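这份问答由 Cladov 青年旅舍的几个老住客一起攒出来,写给第一次来 Zedorville 长住的朋友。背包走了一圈,到这儿想停两三个星期甚至两三个月,吃住怎么安排、哪里能安静干活、周边怎么玩,大家问来问去就是这些。看到哪条过时了,在前台的本子上写一笔,我们会改!

## 住下来

**长住怎么算价钱?**

住满13晚就能按长住价算,不用连着住同一张床。中途去 Irier 玩几天再回来也行,只要走之前跟前台说好,床位会另外安排,晚数接着往下累计。押金300,退房那天原样退还,记得把收据夹在护照里(真的有人找了一早上)。

**四人间、八人间和单间,选哪个?**

看你睡得沉不沉。八人间朝街,早上菜市场开摊,热闹得很,喜欢早起的人会爱死那个声音。四人间在后面,对着一棵大无花果树,夏天屋里都凉快。单间只有几间,秋天最抢手,要提前写邮件。我个人最喜欢四人间靠窗的上铺,躺着就能看见山。

**可以带自行车吗?**

可以,后院有棚子,自己带锁。折叠车也请放棚子里,别带进房间。

## 厨房和吃饭

**厨房几点到几点能用?**

早上六点到晚上十一点。晚饭高峰在七点前后,四个灶眼全开着,锅铲叮叮当当,是整座房子最好玩的时候!想清静做饭的话,五点半去。

**冰箱里的东西怎么分?**

袋子上写名字和离开的日期。门边那一格是公用的,油、盐、吃剩的半瓶果酱都可以往里放,谁用都行。生肉放最下层,包严实。

**附近买菜去哪儿?**

菜市场除了星期一天天都开。蔬菜从东门进去最便宜,鱼要往里走到底。一定要试试卖奶酪的那几个摊,切一小块给你尝,尝完不买也没关系,不过我从来没能空着手走出来。超市在河对岸,过桥左转,开到很晚。

**有集体晚饭吗?**

每周一次,谁想掌勺就在黑板上写菜名,其他人在下面报名,菜钱平摊。我们吃过饺子、炖羊肉、辣豆子汤,还有一次整晚都在烙饼,烙到面粉见底。不会做饭也欢迎,洗碗的人永远受欢迎。

## 洗衣服

**洗衣机在哪儿,要不要排队?**

在一楼楼梯后面。门上挂着一张时间表,一格一个半小时,用铅笔写名字。周末下午最挤,平日上午几乎随到随用。
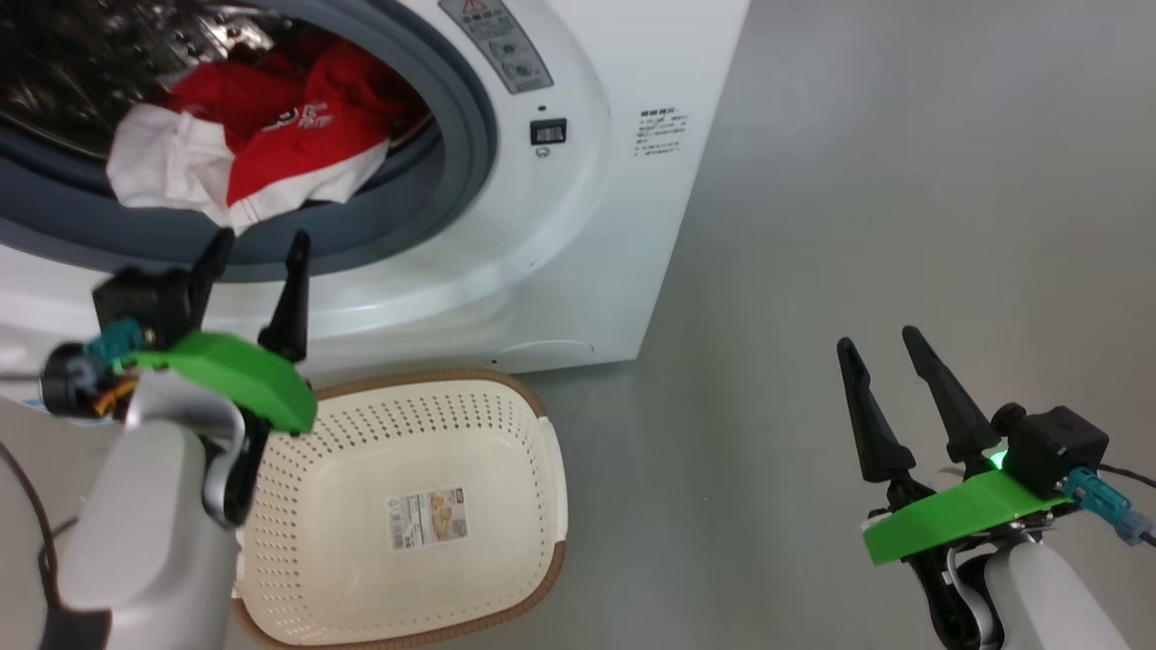

*红白两色的衣服,搭在滚筒洗衣机的门口。*

**洗衣液要自己准备吗?**

架子上有公用的,倒一小盖足够。对香味敏感的话自己带一瓶,市场里有散装的无香皂液,拿空瓶去打就行。

**新买的红衣服能和白的一起洗吗?**

头几次请分开!先用湿白布在衣服里侧按一按,布上染了颜色就单独洗,水温选低一点。洗完尽快拿出来晾,湿着堆在一起最容易串色。

**有烘干机吗?**

没有,也用不着。楼顶的晾衣绳一直拉到水箱那边,这里风大太阳好,T恤一个多小时就干了,牛仔裤半天。夹子在蓝色铁桶里。

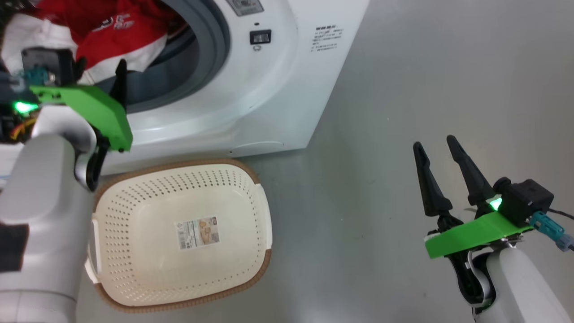
晾衣服的时候顺便看看日落,这大概是长住的人最舍不得的一件事。傍晚的光先落在教堂顶上,再慢慢退到河边,常常衣服早收完了,大家还坐在上面聊天。冬天风硬,上楼顶记得加件外套,夹子也多用两个,有件衬衫就是这么飞到隔壁院子里去的。

**衣服洗好了人不在,别人能帮我拿出来吗?**

过了你那一格时间,下一位可以把衣服放进旁边的空盆里。介意的话设个闹钟,准时下来。用完把门敞着,让里面透透气,胶圈的褶子里拿干布抹一圈。

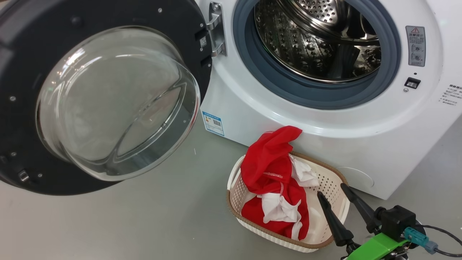
*洗衣机的门敞开着,能看到玻璃门和门口的胶圈。*

## 干活和学习

**网速够开视频会议吗?**

够。二楼的长桌信号最好,楼顶也能连上,但靠水箱那头会断。要开会的话请去走廊尽头的小隔间,门上的牌子翻到红色那面就表示有人。

**有没有别的地方可以坐一天?**

Naqvi 书店二楼!点一杯茶可以坐到下午,窗边有插座,墙上的书随便看。他们有将近2,000本旧书,各种语言混在一起,我在那里翻到过一本中文的植物图鉴,高兴了整整一个星期。市立图书馆也好,更安静,只是中午会关门休息。

**想学一点当地话,有办法吗?**

书店每周有一晚语言交换,从买菜问价开始练,发音错了大家一起笑,第二天就能去市场用上。进步快得惊人。

## 出去走走

**不爬山的人去哪儿玩?**

沿河往下游走,走到老磨坊再折回来,全程平路。四月两岸的李子树开花,随便哪天去都值得。

**想爬山呢?**

后山的山顶海拔742米,从旅舍门口出发,慢慢走三个小时能上去。路标是石头上的黄漆,过了泉水那一段分岔多,认准黄漆走。水在泉眼灌满,再往上就没有了。带点市场买的面包和奶酪,坐在山顶吃,什么都香!

**怎么去 Irier?**

坐早班的小巴,车站在桥头,上车买票,只收现金。路上一个半小时,想看峡谷就坐右手边。回程末班车下午五点,错过了只能在那边过夜,好在那边的烤鱼很值得多留一晚。

**下雨天做什么?**

公共休息室有桌游、一把缺了一根弦的吉他和一面墙的旧地图。下雨天还特别适合去泡澡堂,老城里那家从下午两点开到晚上,毛巾自备,出来在门口喝一碗热汤。

## 其他零碎

**可以帮朋友代收包裹吗?**

可以,收件人后面写上你的房号。大件请提前说。

**晚上几点安静?**

十一点以后房间里关大灯,聊天挪到休息室或楼顶。大门密码每周换,换的时候写在前台后面的小纸板上。

**走的时候有什么要做的?**

床单放进走廊的筐里,冰箱里的食物挪到公用格,借的书还回架上。要是还有力气,在休息室的大地图上钉一个图钉,写上你的下一站。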